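Plastic tablecloth

A plastic tablecloth is a table covering made from a thin sheet of plastic, or from a fabric with a plastic layer on top. It is used in homes, canteens and at outdoor meals, where spills must be wiped away quickly.

Materials

Most are made of PVC or polyethylene. Heavier cloths have a textile back – this keeps them from sliding. The maker Vutiline sells a backed cloth of 200 grams per square meter.

Patterns

Checks, flowers and fruit are the usual prints.
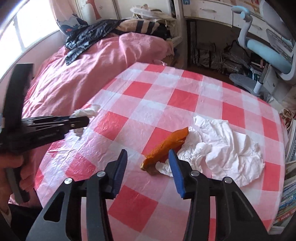 Checked prints imitate woven cotton, in which colored threads cross white ones. Two colors are traditional, but printing allows more, as in a checkerboard of coral red, pale pink and white. A glossy surface shows every crinkle when light falls on it. Fold lines can be softened by leaving the cloth flat in a warm room.

See also: Oilcloth, Place mat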